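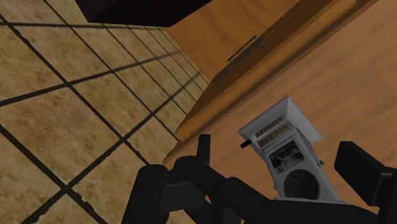 Home About Sunday Notes Reading List Contact

Search this blog Go

Staying in the Room

Posted in December by Annelore Steinbach

I have been meaning to write about our church's vote for weeks now, and every time I sat down I got up again and found something to do with the laundry. So forgive me if this comes out a bit lumpy. I've had a lot of letters and a good many hallway conversations, and I would like to put my thoughts in one place before Christmas swallows us all.

For those of you who read from far away (hello, and thank you!), our congregation in Fultcombe spent most of this fall deciding whether to stay in our denomination or leave it. I'm not going to rehearse the whole quarrel. Part of it was doctrine, part of it was money, and a large part, I think, was that people were tired and angry about the country in general and had carried all that in through the front doors with them. I know I had. I would catch myself during the second hymn composing speeches to a man four pews ahead of me who had done nothing worse than put a sign in his yard.

The meeting was on a Saturday, and it ran so long that the children in the nursery were fed crackers for supper. We had 153 ballots cast. We voted to stay, and it was close enough that I won't print the split, because I don't want it to become the thing we call each other by.

I voted to stay. I'd like to say it was because I had studied everything carefully, and I did read the packet, all of it, even the appendix on pensions. But the truth is that I was mostly persuaded by Orestis Deligiannis, who voted the other way.

Orestis taught my adult class for years. He grew up Orthodox and came to us by marriage, and he has always had a longer view of church history than the rest of us, who tend to think it began when our building did. He stood up near the end, when everybody wanted to go home, and said that he believed we ought to leave. He gave his reasons, and they were good ones, better than most I'd heard from my own side. Then he said that if the vote went against him he would be there the next morning to help serve communion as usual, and he hoped someone would save him a parking space. And he sat down!

I thought about that all night. I had been so sure that the people who wanted to go were the ones who didn't love the place. I had told my sister so on the phone, at some length, and had to call her back and take it all out again (she was gracious, and also she was watching a movie).

He did come the next morning. He held the cup and I took it from him, and neither of us said anything except the words you say. I can't tell you that I felt a great wave of peace. I felt embarrassed, mainly, and then grateful, and then I went downstairs and had coffee.

A few of you have asked whether I think staying means agreeing with everything our leaders put out. It doesn't, at least not for me. I wrote a letter to our regional office in the spring about the statement on refugees, which I thought was timid, and I got a kind reply that didn't answer my question. I'll be writing again. I have a draft of 600 words, which my husband says is too long for a letter and I say is short for me. I would just like to write it as somebody who belongs there, and who will still be there when the reply comes.

There are 2 families who have left since the vote. I miss them already, and I've been to see one of them with a pie. We didn't discuss the vote. We discussed their dog, who is old and has to be carried up the steps now, and when I got up to leave we prayed together in the kitchen the way we used to on Wednesday nights. I hope to go and see the other family after the holidays, if they'll have me.

Our class starts up again in January with the letter to the Philippians. Orestis is teaching it. Bring your own Bible if you can, as the large-print ones go quickly.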